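The Ledger Quilts of Skukthorpe

1/29/25
By the author of Thread and Paper
6 min read

I have been promising a post on the Skukthorpe ledger quilts since November, and I kept putting it off because every time I sat down I found another letter I wanted to read first. So here I am, with the letters still in piles, writing anyway!

For anyone new: Skukthorpe was a boarding school for girls out on the high plains. It opened in the 1880s and closed shortly before the First World War, and it was much like the other schools of its kind. The girls came from several reservations, some of them hundreds of miles off, and they were put in uniforms and drilled and taught laundry and plain sewing. The sewing room turned out sheets, aprons and nightgowns, and the matron kept a count of all of it. One year's tally survives in the Thevar papers and it comes to 1,847 finished pieces. I've read that page so many times. Aprons, aprons, aprons, pillow slips, aprons.

And then, tucked in the same box, there are the quilts. Well, photographs of quilts, and one real one (more on that in a minute).

What the girls did, with scraps the matron considered too small to save, was piece together pictures. Horses mostly. Riders in a line, tents in a circle, a river with a bend in it that a descendant of one of the makers recognized right away when she saw the photograph. If you have ever looked at the drawings Plains men made on the lined pages of account books, you will know the feeling: figures in profile, bright flat shapes, hardly any ground under them, and everything moving from right to left. I nearly jumped out of my chair the first time I saw the same thing done in calico. The white school staff called them "ledger quilts" almost from the start, so somebody there had seen the drawings and made the connection too.

Now, I want to be careful. Picture drawing of that kind was generally men's work, and women in many of these nations had their own deep traditions in beadwork and quillwork and painted hide, a lot of it geometric. So why horses and riders, from girls? I have read two explanations. One is that the younger ones simply sewed what their fathers and uncles drew, because it was home. The other is that visitors bought horses. The matron's letters lean hard toward the second (she was very pleased with the sale table), and I lean toward some of each. A twelve-year-old can be homesick and know what sells.

The money is its own story. A small quilt top went for a couple of dollars, and the school kept most of it. The girls' share was written into an account they couldn't draw on until they left, and I have not found proof that all of them were paid. I'd love to be wrong about that. I've gone through roughly 2,000 pages of the Thevar papers so far, and the accounts for the last six years are just missing.

As for what is left: the school's own list names 164 quilt tops. I can place nine of them. Most of those are in private hands, and the only one I have seen in person is at the little Kosance museum, in a flat drawer you have to ask for. Please ask for it! They are so kind about it, and they will give you a stool and as much time as you like.

It is smaller than I expected, about right for a crib. Eleven riders, and the last one is a girl. You can tell by her dress, which has a row of tiny knots across the yoke that have to be elk teeth, each one made from a single twist of white thread. The horses are cut from shirting and somebody's striped ticking, and one is a soft brown wool that must have come from a coat. On the back, in pencil, is the number 497. I assumed it was a price or an inventory mark. The archivist thinks it was the maker's laundry number, the one sewn into everything she wore, and once she said it I couldn't hear anything else. There's a register that should match numbers to names. It was last seen in the 1930s, when the building was cleared.

So that's the hunt I am on this winter. I have written to the Sekitard county library, where a few of the staff families settled afterward, to see if any school books ended up in their attic boxes. I'm also trying to learn how those thread knots were made, and I have gone through an embarrassing amount of white cotton getting them wrong.
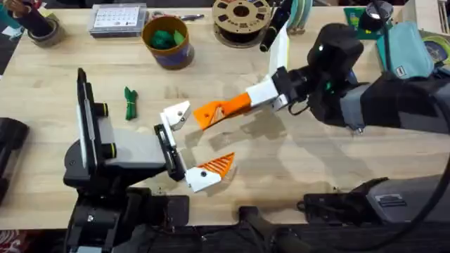

If the register is anywhere, my money is on Sekitard, and I'll post the minute I hear back. Meanwhile, if your family has an old pieced top with horses on it, do turn it over and look for a pencil number in the corner. I would be so happy to get that email.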